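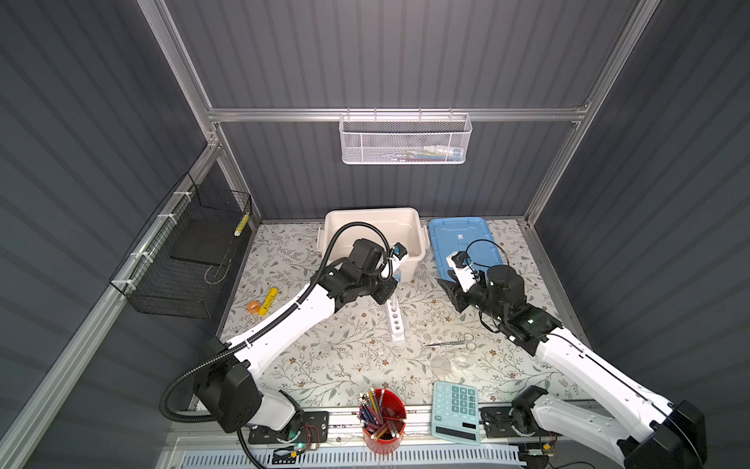

„Ein Pokal macht noch keine Mannschaft“

Das Benefizspiel der Stadträte gegen die Gastronomen geht in die nächste Runde. Araceli Hinojosa hat ihre Zweifel

Zum vierten Mal spielen im Juni in Nisteseck die Stadträte gegen die Wirte, Softball, sieben Innings, Eintritt frei. Die Wirte haben alle bisherigen Partien gewonnen, und im Rathaus heißt es jetzt, man sei diesmal dran. Araceli Hinojosa trainiert seit Februar die Politiker. Fragt man sie nach den Aussichten, zieht sie die Schultern hoch.

„Wir hatten 12 Trainingstermine. Zweimal waren wir vollzählig“, sagt sie. Der Rest habe Sitzung gehabt, Rücken oder beides. Dass die Fraktionen auf dem Platz zusammenfänden, wie es im Programmheft steht, hält sie für Prosa. „Die streiten über die Schlagreihenfolge genauso wie über den Haushalt. Wer an neunter Stelle schlägt, ist beleidigt.“

Hoffnung macht den Stadträten ein Neuzugang. Teodoro Cervantes, frisch in den Rat nachgerückt, hat früher für Bostside in der Verbandsliga geworfen. Ist er der Mann, der die Serie beendet? „Das ist lange her“, sagt Hinojosa. „Er wirft sauber, das schon. Aber nach 86 Würfen im Testspiel gegen Lollovar konnte er den Arm nicht mehr heben, und da hatten wir noch zwei Innings vor uns.“ Einen zweiten Werfer gibt es nicht.

Cervantes selbst klingt am Telefon gelassener. „Wenn die Abwehr hinter mir die leichten Bälle fängt, reicht mein Arm“, meint er. Und wenn nicht? Kurze Pause. „Dann wird es ein langer Nachmittag.“

Auf der Gegenseite steht das Team vom Tlapale, verstärkt um Köche aus vier anderen Lokalen. Sie üben nach Küchenschluss, gegen halb zwölf nachts, unter der Parkplatzlaterne. Hinojosa hat einmal zugesehen. „Die lachen viel. Und sie treffen.“

Bleibt der gute Zweck. Im vergangenen Jahr kamen nach Abzug der Kosten 200 Euro für die Jugendabteilung heraus, das Festzelt war teurer. Hinojosa findet, man hätte das Geld auch gleich überweisen können. Warum macht sie trotzdem mit? „Weil die Kinder zuschauen kommen. Und weil ich wissen will, ob unser Linksfeld im Juni endlich einen Ball fängt.“

Spielbeginn ist um 15 Uhr, bei Regen wird in der Halle nur gegrillt.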